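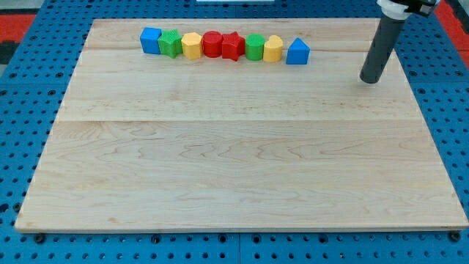
8/31/18

Last day of the month, and I spent most of it with the blocks again. Behrouz had the arm booked from eight, so I did the sorting sheets first and got the bench after lunch.

The job is plain enough. Eight blocks in a row on the maple board, and the arm is supposed to push whichever one you name to wherever you say. It has no fingers, only the rod. Mathias says a rod is plenty to learn on and he may be right. I push crumbs across the counter with the side of my hand and never think about picking each one up.

What I keep coming back to is how much of housework is this. You slide the mail over to make room for a plate. You nudge the shoes back against the wall. My mother could clear a kitchen table in Tistthorpe in under a minute and I doubt she lifted more than half of what was on it. The other half got shoved.

The stars are the ones I don't like. A cube gives you a flat side to lean on. A star has points, and if you come in a little off center it turns on you, and then it bumps whatever is next to it. I tried the same thing at home with a pencil and a cookie cutter and did no better at first. After a few tries I was fine. That's the gap, I suppose -- I had it in a few tries and we have been at this since July.

Log count stands at 1445 runs. This week we added 213, and I threw out 104 of those myself, mostly for bad start positions. Burgi thinks I am too strict. I told her I would sooner have fewer and trust them. She went off to get coffee and brought me one, so she wasn't too sore about it.

Benedikt came by around 3 with his usual question, when will it do his dishes. I said not for a good while. He said the man at Bramov told him five years. I said the man at Bramov sells things. A dish is wet and heavy and it breaks, and somebody has to decide if it's clean. We are working with dry plastic on a flat board and I still go home tired from it.

The shop floor is closer, I think. Liette used to work the packing line at Morrison and she says half her day was squaring up cartons so they went into the taper straight. Same carton, same belt, same height every time. I could see a rod like ours doing that before long. She said she would have handed it over gladly and kept the rest of the job, the part where you look in the box and notice something is missing.

Need to ask Mathias about Monday, as it's the holiday and I don't know if the building is open. Also the left shoe is coming apart at the toe again. Soup for supper, washed the pot by hand.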